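3.2 Block arrangements and the wording of position

The second part of the study dealt with how people describe where one object stands in relation to another. Small coloured blocks on a plain tabletop were chosen for this purpose. They carry few associations of their own, they are easy to name by colour, and they can be placed on, beside or in front of one another without any change to the objects themselves. Earlier work in the Jirel series used household items such as cups and boxes, and a good deal of the variation in those answers came from disagreement over what the items should be called. With blocks, most of that variation falls away and the choice of position words can be studied more directly.

A total of 335 written descriptions were collected from adult speakers of English. Each participant saw 12 arrangements, one at a time, and was asked to write a single sentence that would allow another person to rebuild the arrangement from the sentence alone. No list of permitted words was supplied. Participants could name a colour in any way they wished, and spelling was left as written when the answers were entered. Sentences that mentioned only one block were kept in the set but marked as incomplete.

Coding followed the scheme set out by Takagi for the Manzano material, with two changes. First, terms for vertical contact ("on", "on top of", "stacked on") were separated from terms for height without contact ("above", "over"). Second, terms for sideways distance were divided into those that give a measure taken from the objects themselves, such as "a block away", and those that do not, such as "near" or "next to". Two coders worked through the full set independently. Where they differed, the sentence was discussed and a single code was agreed on – in a small number of cases the sentence was coded as unclear.

The arrangement type of most interest combined a short tower with a single block standing apart from it (Figure 4). An arrangement of this type contains two relations of different kinds, one vertical and one sideways, and the writer must decide which to state first. It also raises a question of naming. When the two blocks in the tower are close in colour, a writer may treat them as one thing ("the orange stack") or may try to tell them apart by shade.
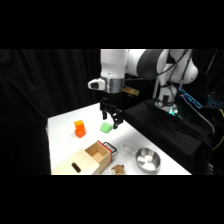
Figure 4. Tower-and-single arrangement: two orange blocks, the lighter on the deeper, with a pale green block to the right.

Of the sentences in the set, 203 began with the tower and moved outward to the single block. This order was expected. The tower is the taller of the two, and it can serve as a fixed point for the rest of the sentence. Writers who began with the single block tended to use shorter sentences and were more likely to leave out the order of the blocks within the tower. The loss matters for rebuilding, as either block could then be placed at the bottom.

Shade terms varied widely. The upper block was called "light orange", "yellow-orange" and "yellow", and the lower block "dark orange", "red-orange" and "red". Writers who chose "yellow" and "red" seldom added anything further, while those who kept the word "orange" for both blocks nearly always added a second term. Amano reports a similar pattern for the Flenier set, in which near colours were pulled apart whenever both had to be named in the same sentence.

Sideways distance was stated less often than direction. Many writers gave "to the right" or "to the left" and stopped there. Where a distance was given, the width of a block was the usual measure, and units such as centimetres were rare. The coding of these distance terms is taken up again in Section 4.1, together with the results of the rebuilding task.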